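Shemweta: lighting a short film at night

Our group shot Shemweta on two digital cameras, mostly after dark in April. Rizwan Ekanayake directed and I graded the footage. We kept 131 clips and cut them down to a film of 4 minutes.
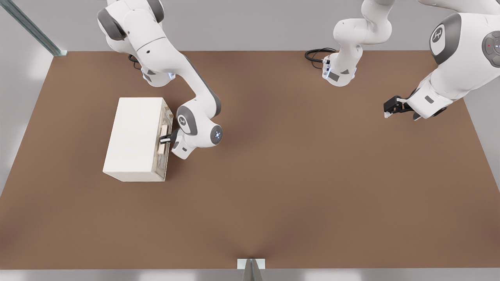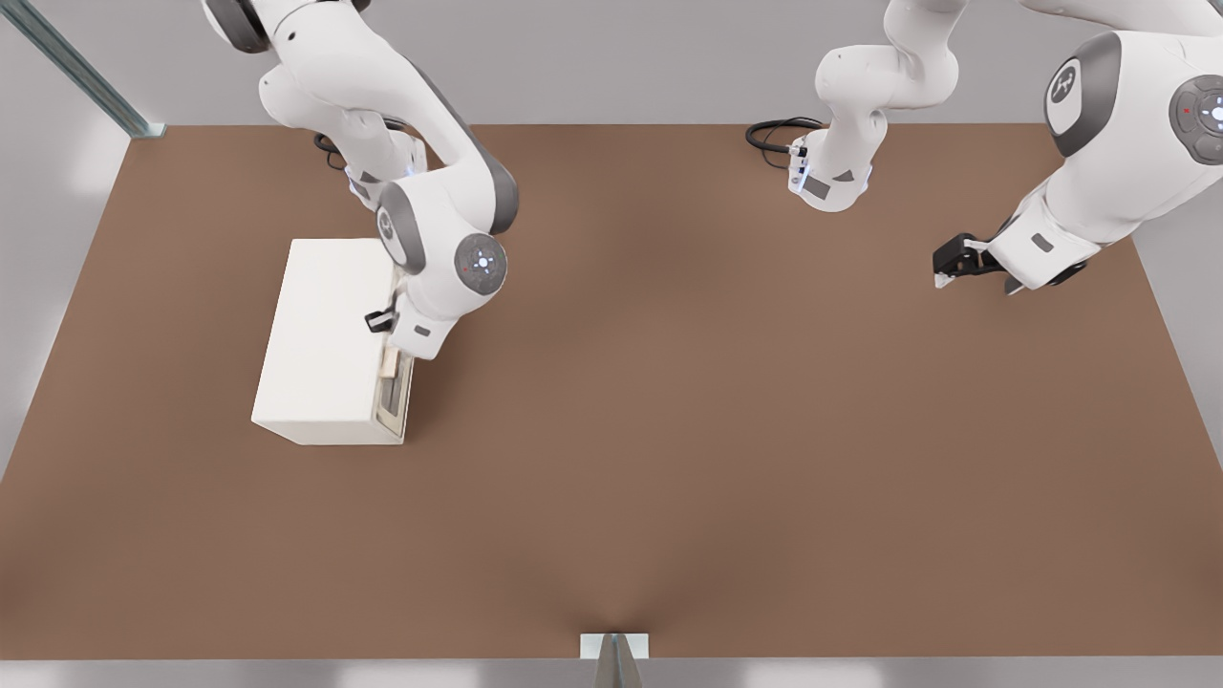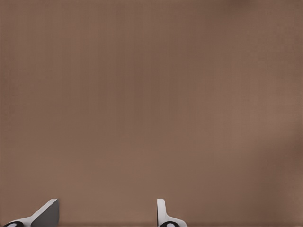
The street lamps gave more noise than we expected, mainly in the blue channel. Aaliyah Bergeron tried a lower gain for the bridge shots and lifted them in the grade. Faces looked better but the sky went blotchy, so we left 40 clips as shot.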